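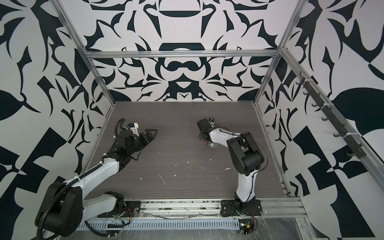 Figure 1. Work cell with two arms along the front edge and patterned walls.

4. What came back, and in what shape

I'll start with the plain numbers. Over the season we followed 1,414 folding chairs out of the Dellport warehouse and back again, across 12 events, and 1,046 of them were fit to go straight out on the next truck. The rest needed something done first. Mostly that meant wiping down, and after that it was feet. I had no idea how much of a rental season comes down to the little plastic caps on the feet of chairs!

Going in, I expected the big outdoor parties to be the worst of it. Grass, rain, kids standing on seats, all the things the warehouse crew grumbles about over lunch. The outdoor jobs did give us the dirtiest chairs, no question, but dirt is quick. The chairs that cost real bench time came from Sunlow, an indoor hall with a nice flat floor and a loading door you could drive a bus through. When I sat down with the return sheets I thought I'd mixed up the columns, so I went back and did the whole lot again from the paper copies. Same answer.

The trouble at Sunlow seems to be the turnaround. The hall likes to run a dinner and then a seated show in the same room, so the chairs get folded, stacked, dragged to the side and opened again while people are still finding their coats. Dragging is what pulls the caps off (you can hear it from across the room, a sort of dry squeak and then a worse one). A chair with no cap scratches the floor, the hall complains, and the chair gets tagged. I watched two of these turnarounds from start to finish and would not want to do it for a living.

We had two kinds of chair in the study. The Lolleck has a cap that pushes on over the end of the leg. On the Kälin the cap is held by a pin, and that makes it slower to swap but harder to lose. I'd love to say the pinned cap won and leave it there. It did better on dragging. But once a pin bends, the whole leg end has to be worked on, and a few of those chairs sat on the repair shelf until September waiting for parts. For a small rental house I think I'd still take the push-on cap and keep a coffee can full of spares by the door — that's a personal preference and the sheets don't settle it.

I should say something about tagging, too. Our crew put a tag on any chair they wouldn't hand to a paying customer, and we left that call entirely to them. I did ask early on for a written rule. What I got was a shrug and an offer to come and look at some chairs, so that's what I did, and after a morning of it my tags and theirs matched well enough that I stopped asking. A different crew might be stricter. Wedding people are stricter than trade show people about scuffs on the seat back, and ours had done plenty of both.

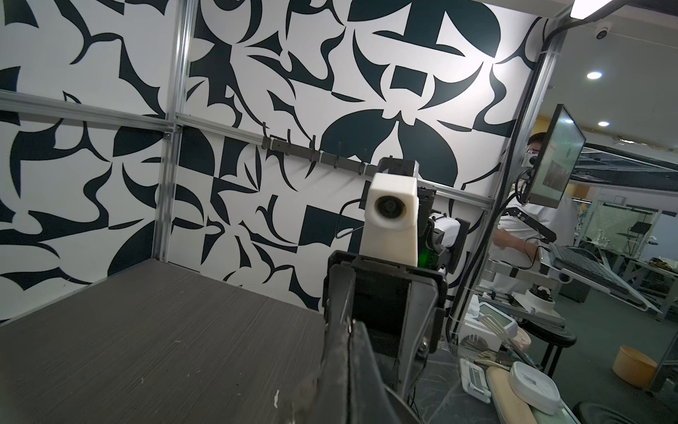
One reader of an earlier draft asked whether the carts might matter more than the caps, as a chair that rolls to the side of the room on a cart never gets dragged at all. I think that's a fair point, and I wish I'd thought of it before the season started. Sunlow had carts, but they were often parked behind the staging and hard to get at in the middle of a change. We didn't write down when they were used, so I can't pull the two apart now. The return sheet has a box for carts on it these days, right under the one for caps.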